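4.2 Drying and storage between sessions

Most of the adult learners in the Flirkbridge classes practised at home on fewer than three evenings a week, so their brushes spent far more time in storage than in use. We asked all 52 participants how they kept their brushes between sessions. Storage habits fell into two groups. The larger group rinsed the brush, shaped the tip with their fingers and hung it with the tip down. The rest laid it flat on a towel or stood it in a jar with the hair pointing up.

Participants who hung their brushes reported fewer problems with splayed tips and loose hair near the ferrule. The difference was clearest in August, when the humidity in the practice rooms was at its highest. Mould at the base of the hair was reported only by those who used jars. Figure 3 shows brushes hung from a rack on a practice mat.
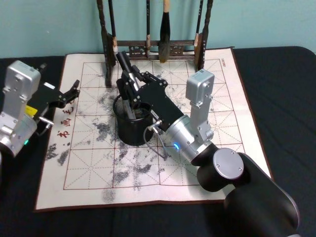
Figure 3. Calligraphy brushes hanging from a dark wooden rack.

Joscha Lenz objected in the follow-up interview that the rack gets too much of the credit, and that a brush rinsed badly will harden near the ferrule wherever it is kept. He had used jars for years, he said, and lost brushes only when he was in a hurry on a Sunday night. We take this point seriously. Rinsing time was self-reported and varied widely, from a few seconds to about 30 minutes of soaking, and we did not control for it.

Hair type may also play a part. Goat hair holds more water than weasel hair and is slower to dry, and learners who favoured larger brushes mostly owned goat. Section 4.3 looks at rinsing and hair type together.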